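Clillora Kitchen Help > Sinks and Counters

Wire rack inside the sink, plates won't stay upright

Posted by Marisol Sotelo

We have a stainless sink set into a glossy white counter, with a black wire rack that sits down in the basin. I want to keep the rack in the sink because the counter shows every drip. The trouble is the round beige plates. They lean on the rack, slide, and end up flat on the floor of the basin near the drain. The rack is a Drikell, 33 cm on the short side. It has no plate slots, only a grid of bars.

Two things I would like to know. Should the plates go on the rack or lean against the side of it? And is there a way to stop the rack scratching the steel? I can already feel a line where one corner sits. Pictures are at the bottom of the thread.

Suqin Hou
Reply, 9:50 in the morning

A flat grid gives a plate one point of contact, so it will slide unless the bottom edge is held. Three changes, in this order:

Set the rack so the bars run across the direction the plates lean. The lower rim then drops between two bars and stops there.

Keep the lean steep. A shallow angle puts the weight on the face of the plate and the foot slips out. It also leaves water standing in the hollow of the plate.

Leave the drain clear. A plate lying over it slows the water, and whatever was rinsed off collects under the rim.

Leaning plates against the outside of the rack works for one or two. With more than that the rack itself starts to move.

For the scratching, put silicone feet on the corners. Jivgate sells a push-on type in bags of 50. Check the wire diameter first, as they come in two sizes. A line you can feel with a fingernail will not polish out with a cream cleaner. Rub only with the grain of the steel or it will look worse.

shin_1839
Reply

just get a counter rack with slots. I have a Shin one, part 333 I think, never had a plate fall over. put a towel under it if you don't like drips

Marisol Sotelo
Reply

No room for a counter rack, but thank you. I turned the Drikell a quarter turn and will order the feet.

Pictures from the original post:
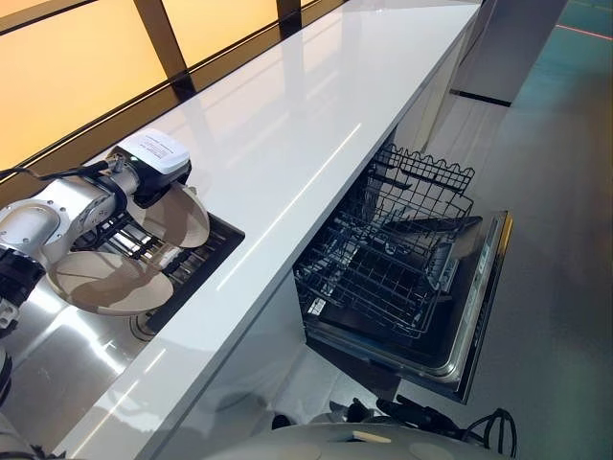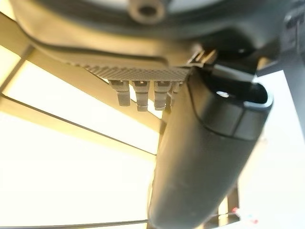
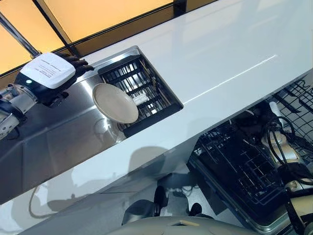
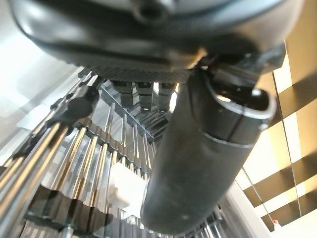 Related threads

Removing water marks from a glossy white counter
Wire rack coating is peeling at the welds
Drain fitting sits higher than the basin floor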